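Filmtheater Trutine - Prüfliste Saal und Vorführraum
Jährliche Begehung mit Anmerkungen
Stand: April 29, 2020
Prüfender: Ojārs Kazlauskienė
Nächste Vollprüfung: Dezember

Geltungsbereich
Die Prüfliste gilt für den großen Saal, das Foyer und den Vorführraum. Das Freiluftkino am Standort Toom wird gesondert geprüft. Bewertet wird mit »in Ordnung«, »Mangel gering« oder »Mangel erheblich«. Erhebliche Mängel sind vor der nächsten öffentlichen Vorführung zu beseitigen.

1. Rettungswege und Ausgänge

1.1 Ausgangstüren links und rechts der Bildwand: in Ordnung.
Anmerkung: Beide Türen öffnen in voller Breite. Die Panikbeschläge wurden von innen betätigt.

1.2 Gänge und Stufen: Mangel gering.
Anmerkung: Stufenlicht in Reihe 9 ohne Funktion. Ersatz ist bei der Firma Jastent bestellt, Auftrag 1135.

1.3 Foyer: Mangel erheblich.
Anmerkung: Der Pappaufsteller zum Verleihstart von »Tritareck« ragte in den Laufweg zum Hauptausgang. Er wurde während der Begehung versetzt. Werbemittel der Verleiher dürfen künftig nur noch an der Kassenwand aufgestellt werden.

1.4 Sicherheitsbeleuchtung: in Ordnung.
Anmerkung: Umschaltung auf Ersatzstrom bei vollständig abgedunkeltem Saal geprüft.

2. Saal

2.1 Bestuhlung: Mangel gering.
Anmerkung: Zwei Sitze in Reihe 4 gelockert und bis zur Reparatur gesperrt. Die Plätze sind im Kassensystem als nicht verkäuflich zu führen.

2.2 Bildwand und Vorhang: in Ordnung.
Anmerkung: Der Nachweis über die Schwerentflammbarkeit des Vorhangs liegt unter der Nummer 2875 im Prüfbuch. Der Kaschmotor läuft hörbar, aber gleichmäßig.

2.3 Lautsprecher an den Seitenwänden: in Ordnung.
Anmerkung: Sicherungsseile vollständig vorhanden.

3. Vorführraum

3.1 Digitalprojektor: in Ordnung.
Anmerkung: Betriebsstunden der Lampe laut Zähler: 788. Lampenwechsel nur mit Gesichtsschutz und Handschuhen.

3.2 Abluft: Mangel gering.
Anmerkung: Filter verschmutzt, Austausch veranlasst.

3.3 Filmprojektor 35 mm: in Ordnung.
Anmerkung: Die Schutzabdeckung am Antrieb ist wieder montiert. Für Archivkopien auf Nitrozellulose ist der Raum nicht zugelassen - entsprechende Leihanfragen sind abzulehnen.

3.4 Feuerlöscher: in Ordnung.
Anmerkung: Kohlendioxidlöscher neben der Tür, Plombe unversehrt. 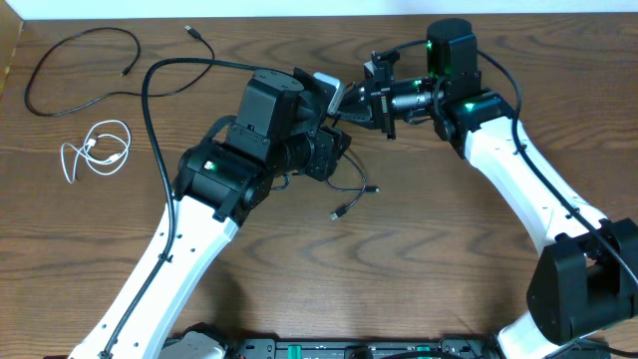 Darf der Vorführraum während der Vorstellung unbesetzt bleiben?
Bei digitaler Vorführung ist dies zulässig, sofern im Haus eine eingewiesene Person erreichbar ist und das Saallicht vom Foyer aus eingeschaltet werden kann. Bei Vorführung von 35-mm-Kopien bleibt der Raum durchgehend besetzt.

4. Unterlagen

4.1 Prüfbuch: in Ordnung.

4.2 Unterweisung des Personals: Mangel gering.
Anmerkung: Für zwei Aushilfen am Einlass fehlt die Unterschrift. Nachzureichen vor dem nächsten Dienst.

4.3 Bestuhlungsplan: in Ordnung.
Anmerkung: Bei Premieren mit Filmgespräch gilt der reduzierte Plan mit 80 Plätzen. Er ist am Saaleingang auszuhängen.

Verteiler: Theaterleitung, Vorführung, Einlass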